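# Shared kitchen at Aguiar House reopens with new cold storage policy

The ground-floor kitchen at Aguiar House has reopened to residents following four weeks of refurbishment. The work, carried out by the contractor Prumitz, included repainting, new flooring and a full review of the way food is stored in the building.

Aguiar House provides accommodation for 57 postgraduate students and visiting staff of the Fudville Institute. The kitchen is the only one in the building with full-height refrigeration, and it is used throughout the day by residents of all three floors. A survey conducted by the Accommodation Office in the spring drew 195 comments, many of them concerned with unlabelled food, crowded shelves and paper notices left on the refrigerator doors.

Under the new arrangements, notices and magnets are no longer permitted on any appliance. Information on cleaning rotas and collection times has been moved to a board in the corridor outside the kitchen. Each resident has been allocated a section of shelf, and containers must carry a name and room number. Items without a label will be removed every second week, after a reminder has been sent by email.

"The doors had become the building's noticeboard, and adhesive was damaging the finish," said Bindu Menon, Head of Residential Services. "Residents asked for a kitchen that is easier to keep clean, and clear surfaces are part of that."

The existing refrigerators have been retained. An inspection before the work began found them to be in good running order -- the seals were checked and the interiors deep cleaned -- and the Institute decided that replacement could not be justified. Minor marks on the exteriors have been recorded and will not be charged to residents.

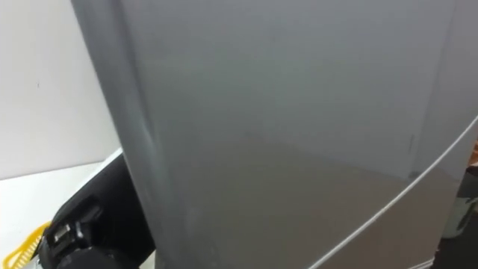
*A silver refrigerator in the Aguiar House kitchen, its door clear of notices and magnets.*

Residents are asked to wipe the doors with a soft damp cloth only. Abrasive pads and bleach-based sprays should not be used on metal surfaces. Cleaning materials are kept in the cupboard beneath the sink and will be restocked monthly by Uveck, which holds the cleaning contract for the building.

Liên Đào, who represents residents on the Accommodation Forum, welcomed the reopening but said that shelf space would need to be looked at again when the next group of visiting staff arrives. Two further shelves for dry goods have been requested for the pantry, and a decision is expected in November.

The kitchen is open from 6 am until midnight. Questions about shelf allocation should be addressed to Fidel Benítez at the Accommodation Office. Faults with any appliance may be reported at the front desk at any hour.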